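The Last Inch of the Lipstick

I have a drawer in my bathroom that I try not to open when company is over. It holds the ends of things: lip balms worn down below the rim, a blush with a bright silver hole in the middle, four mascaras I keep meaning to throw out, and one lipstick in a brick-rose shade called Flamcombe that I have bought, used up and bought again since I was in my late twenties. It was on my mouth at two weddings and a very long deposition. My mother says it makes me look awake, and from my mother that's high praise.

So you can imagine how I felt in May, when the woman at the counter gave me a sorry little smile and told me Jaunzems had stopped making it. She offered me something called Flelta, which is perfectly nice and a good deal pinker, and I bought it out of politeness and wore it home feeling like somebody's cousin.

That was how I ended up on the phone with Ieuan Wogan, who mixes lipstick to order in a narrow shop in Sestholm and has, by his own count, matched 358 discontinued shades for people like me. He told me to bring whatever I had left, even if it was only a smear, and not to wear anything on my lips that morning, not even balm.

His shop smells of warm wax and oranges — he eats a great many oranges — and there's a stool by the window where you sit while he looks at your mouth in daylight, then in lamplight, then in daylight again. I had brought my old tube with its last inch, well, its last scrape really, and he dug some out with a tiny spatula and spread it on a glass plate. Then he began adding color to a plain base, a speck of red, a speck of brown, a touch of yellow that I was sure would ruin everything.
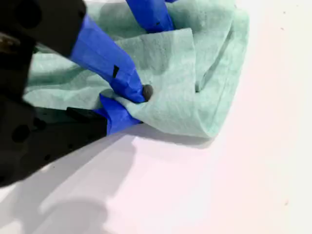 Soft green cloth on a white surface.

The first try was too orange, and I told him so (he agreed before I'd finished the sentence). The second looked perfect on the plate and muddy on me. Ieuan didn't seem bothered at all. Lips have their own color, he said, and it changes as you get older, so the shade you remember is partly the mouth you had when you bought it. I thought about that for most of the drive home, I can tell you!

By the third try we had it, or very nearly. It's a hair softer than the original, with a little less shine, and it lasts through a sandwich, something the old one never managed. He poured it into a plain metal mold and let it set for 10 minutes while we talked about his sister's roses. The whole thing cost me $60, and he keeps the recipe on a card so that I can order another by mail.

If you're thinking of doing the same, save your scrapings in the original tube and keep it out of the car. Eat beforehand, too, as you'll be wiping your mouth a good deal and it does get tender. And bring a friend whose eye you trust. I brought my neighbor, who wanted the orange one and has since gone back and had it made for herself.

I still wear the Flelta now and then, mostly on weekends. The old tube is back in the drawer, next to the blush.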